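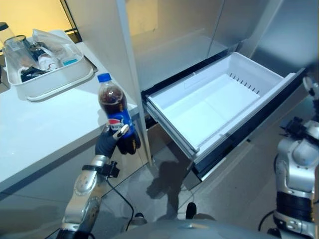 Shared kitchen, Room 623: counter with tray, and refrigerator with the freezer drawer open.

STIDCOMBE HOUSE
SHARED SPACES GROUP
Minutes of the August meeting

Held in the small meeting room, Stidcombe House, at 10 a.m.

Present: Chair; Secretary; Building Manager; representatives of the north corridor, the south corridor, the library and the reception office.
Also attending: site supervisor, Hanbridge Cleaning (items 4 and 5 only).
Apologies: representative of the Temora annex, who sent written comments.

1. Opening

The Chair opened the meeting and noted that a quorum was present. The agenda was accepted with one change. Item 7 (shelving) was moved ahead of the bicycle store at the request of the library representative, who had to leave early. The numbering below follows the order in which items were taken.

2. Minutes of the previous meeting

The minutes were approved subject to one correction. Under "Kitchen, Room 623," the words "refrigerator to be replaced" should read "refrigerator to be reviewed." The Secretary will amend the file copy.

3. Matters arising

3.1 Hallway lights. The Building Manager reported that the new timer has been fitted in the south corridor. The north corridor remains on the old switch until the electrician's next visit.

3.2 Notice board. The reception office has removed the expired notices. Notices without an end date will no longer be accepted.

3.3 Lost property. One box remains unclaimed in reception. It was agreed that the contents be given away at the end of the month. The library representative asked that the umbrellas be kept back for general use, and this was agreed.

4. Kitchen, Room 623: counter and tray

4.1 The Building Manager introduced the item. The Building Manager said that the white counter is meant to be used for preparing food and for setting down what has just been taken out of the refrigerator, and that storage has been creeping onto it.

4.2 Discussion centered on the white tray at the back of the counter. The tray was put out last winter for clean glasses and for nothing else. It now holds a drinking glass together with a quantity of crumpled plastic bags, some of them over the rim, and several small items. The south corridor representative observed that people are reluctant to clear a tray when they cannot tell whether the contents belong to a colleague.

4.3 The site supervisor from Hanbridge Cleaning explained that the cleaning contract covers the counter surface and the sink but does not cover moving personal belongings. When the tray is full, staff wipe up to it and leave the area underneath. The supervisor asked for a clear instruction either way.

4.4 The written comments from the Temora annex were read out. The annex suggested doing away with the tray altogether. The library representative was opposed, on the grounds that glasses would then be left wherever there was room, as they were before. The north corridor representative supported keeping it but asked that the bags be given a place of their own.

4.5 The reception office asked whether the bags were being saved for reuse. Members could not say. Several thought it likely that they are left behind after shopping is unpacked. The Chair suggested that reusable bags be hung on the hook inside the broom closet door, and that single-use plastic bags be thrown out by whoever brought them in.

Agreed:
(a) The tray stays on the counter and is for clean drinking glasses only.
(b) Bags are to go on the hook in the broom closet or in the trash.
(c) Small bottles and other loose items must be labeled and kept in the user's own cupboard space.
(d) Hanbridge Cleaning may lift the tray to clean under it and may set aside anything in it that is not a glass. Items set aside will be held at reception.

Action: Building Manager to confirm (d) to Hanbridge Cleaning in writing.
Action: Secretary to prepare a short label for the tray.

5. Kitchen, Room 623: refrigerator and freezer drawer

5.1 The Building Manager reported on the review of the stainless-steel refrigerator requested at the last meeting. An engineer from Ferri Appliance Service attended and found the unit sound. The door seals were cleaned during the visit. No replacement is recommended, and the Group noted this with satisfaction.

5.2 The engineer left two pieces of advice for users. The freezer drawer should be pulled out fully when large items are put in, and pushed back until the seal meets all the way across. It should not be left standing open while other tasks are done at the counter. The Building Manager added that a drawer at that height is a tripping hazard to anyone coming in from the corridor with their hands full.

5.3 The north corridor representative asked whether an alarm could be fitted. The Building Manager had put the same question to Ferri and was told that a stick-on alarm was possible, though the engineer considered a reminder notice sufficient for the present. The matter will be looked at again if complaints continue.

5.4 Drinks. The south corridor representative raised the question of bottled soft drinks. Plastic bottles of cola and similar drinks, Pepsi among them, are regularly brought in for lunch meetings. Members wished it recorded that bottles belong in the upper part of the refrigerator. Carbonated drinks are not to be placed in the freezer drawer for any length of time, however warm the weather. The site supervisor recalled the cleaning required after an earlier incident in the annex kitchen and asked that the rule be put in the notice.

5.5 There was some discussion of opened bottles. The library representative proposed that any opened bottle be marked with the owner's initials. The reception office thought this excessive for drinks bought for a meeting and meant to be shared. After discussion it was agreed that a bottle without initials will be treated as available to all users, and that any bottle still there at the weekly clear-out will be emptied and recycled with its cap on.

Agreed:
(a) The refrigerator is retained.
(b) The freezer drawer is to be closed fully after use.
(c) No carbonated drinks in the freezer drawer.
(d) Unmarked opened bottles are shared, and go at the weekly clear-out.

Action: Building Manager to draft a notice for the refrigerator and circulate it to corridor representatives before it goes up.

The site supervisor was thanked and left the meeting.

6. Kitchen spending

6.1 The Building Manager presented the request for small kitchen purchases. The sum available until the end of the year is $300. The request covered replacement drinking glasses, a dish rack, a second recycling bin and adhesive labels.

6.2 The library representative asked whether glasses were being lost or broken. The Building Manager replied that most are found eventually in offices. The Chair asked all representatives to look in their own areas before any new glasses are ordered.

6.3 The reception office queried the second recycling bin - the existing one is rarely full. The south corridor representative said that it fills quickly on days when lunch is brought in, and that bottles are then left standing beside it. The purchase was approved on a show of hands, 2 members abstaining.

Agreed: dish rack, bin and labels to be purchased. Glasses deferred until the search under 6.2 is complete.

Action: all representatives to return stray glasses to Room 623.

7. Shelving in the library corridor (taken before the bicycle store)

The library representative reported that the lower shelves have been cleared and can be used for board games and jigsaws. An offer of further jigsaws from the Temora annex was accepted, provided that the boxes are taped shut for the move. The library representative then left the meeting.

8. Bicycle store

The lock has been stiff since the spring. The Building Manager will have it oiled and, if that fails, will obtain a price for a new one. Members were reminded that the spare key is signed out at reception and should be returned the same day.

9. Any other business

9.1 The north corridor representative asked that the kitchen wall be considered when painting is next planned. The Building Manager will add it to the list, without commitment as to timing.

9.2 The reception office reported that deliveries of chilled food continue to arrive unannounced. Staff will telephone the recipient once. Reception has no means of keeping food cold and cannot be responsible for it.

9.3 The Secretary asked for comments on the draft kitchen notice to be sent by email only, as remarks penciled on the previous draft could not be read.

10. Next meeting

To be held at the same hour in the same room. The Temora annex will be asked to send a substitute if its representative is again unable to attend. Items for the agenda should reach the Secretary one week beforehand.

The Chair closed the meeting at 11:25 a.m.

Circulation: members; Temora annex; Hanbridge Cleaning (items 4 and 5); notice board, Room 623.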